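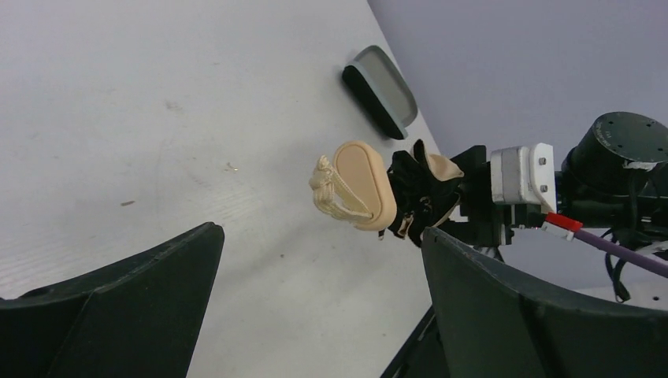

Dust is a mixture of very small solid pieces. Each piece is called a particle. Some particles come from soil, some from cloth, some from skin, and some from smoke or plants. Dust is easiest to find where its color differs from the color of the surface under it. On a white tabletop, a single dark speck stands out, and so do faint smudges and scuffs. A pale speck on the same table is harder to find, although it may be just as large.

Particles are measured in micrometers. There are 1,000 micrometers in one millimeter. A particle 200 micrometers wide can be seen without a lens. A particle 20 micrometers wide usually cannot, unless a beam of light strikes it from the side.
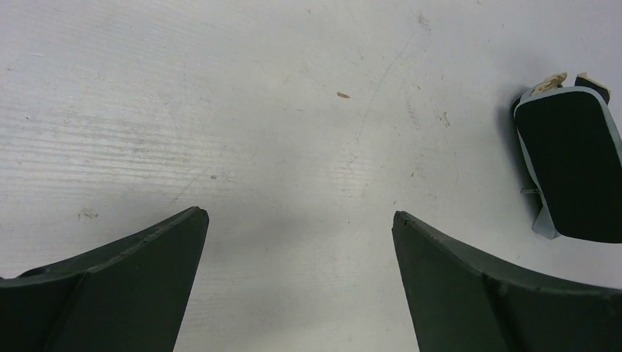 Why does dust stay in the air for so long?

Air pushes back on anything that falls through it. A small particle has very little weight compared with the size of its surface, so this push slows it a great deal. Moving air can then lift it again. Opening a door is enough.

Large particles fall first. In a closed room the air near the ceiling loses its coarse dust within minutes, while the finest dust may take hours to come down. Dust that has come down is called settled dust.
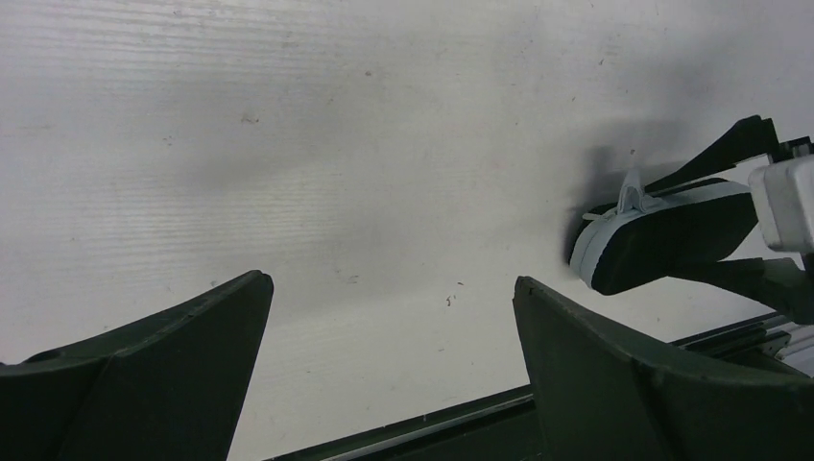
Small dark specks on a light gray tabletop.

Outdoors, wind does most of the work. At the Dobre field station, a tray is set on a post and left for 41 days. Dust from the Atance plain lands in it, 700 kilometers from where the wind picked it up. The tray at Ernville stands next to a gravel road and collects coarser grains -- mostly bits of crushed rock.

Page 20
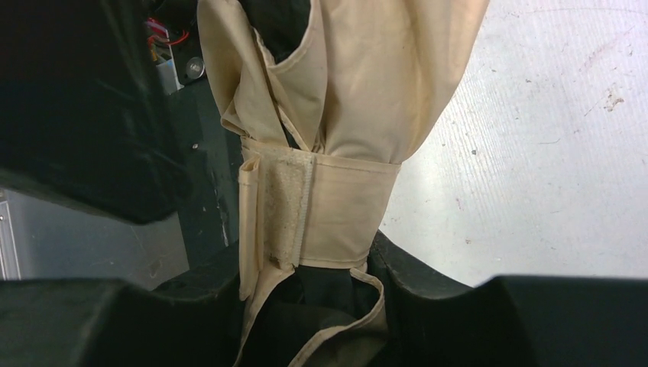 Cloth both makes dust and holds it. Thread is made of short or long fibers twisted together. When cloth is rubbed, folded or worn, fibers break off. These loose fibers are called lint. Creases and pleats give particles a place to rest, and shaking the cloth sends them back into the air.

A damp cloth picks up settled dust better than a dry one. Water forms a thin film between the particle and the fibers and holds them together. A dry cloth moves part of the dust to another spot.

WORDS TO KNOW

Particle: a very small piece of matter.
Settled dust: dust that has come to rest on a surface.
Lint: loose fibers from cloth.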